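Module 5: Memory addressing and the cost of a miss
Handout, revised 2024-11-29
Module leader: Rhea Galang. Lab queries to Analyn Mercado.

Reading before the session: Tan course notes, chapter 3, up to the section on write policies. The material on shared caches is left for March.

1. Locality

A program seldom uses its whole address space evenly. An address used once is likely to be used again soon (temporal locality), and its neighbours are likely to be used as well (spatial locality). Caches depend on both. A program with neither, such as one that follows pointers at random through a large table, gains little from a cache of any size.

2. Splitting an address

The cache divides each address into a tag, an index and an offset. The offset selects a byte within a line. The index selects a set. The tag is stored with the line and compared on each access. With a line size of 64 bytes the offset takes 6 bits. With 128 sets the index takes 7 bits. All remaining bits form the tag.

Byte address 804 is used in the lab sheet. Dividing by 64 gives line 12, remainder 36. The offset is therefore 36, the index is 12 and the tag is 0. Students should repeat the working in binary and check that the fields agree.
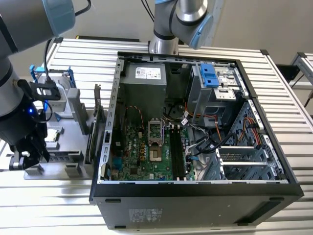

Why is the index taken from the middle bits of the address and not from the top?
Neighbouring lines differ in their low-order line bits. Indexing on those bits places them in different sets, so a program reading an array in order spreads its lines across the cache. If the top bits were used, a long run of neighbouring lines would fall into the same set and evict one another.

3. Average access time

Let h be the hit time, m the miss rate and p the miss penalty. The average access time is h + m × p. The penalty is the extra time on top of the hit time; some textbooks define it differently, so check before comparing results.

Worked case: h is 3 cycles, m is 5 per cent and p is 200 cycles. The average is 3 + 0.05 × 200 = 13 cycles. Halving the miss rate gives 8 cycles. Removing one cycle from the hit time gives 12.

4. Lab work

The Gokside simulator is installed on the lab machines. Load the trace named Vultach first, then Plunport. Run each with direct-mapped and two-way set-associative settings, keeping total capacity fixed. Record the miss rate for each run and state which misses are compulsory.

Remember that doubling the associativity at fixed capacity halves the number of sets, so the index loses one bit and the tag gains one. Marks were lost on this point last year.

Submit the table and one page of working through the module page.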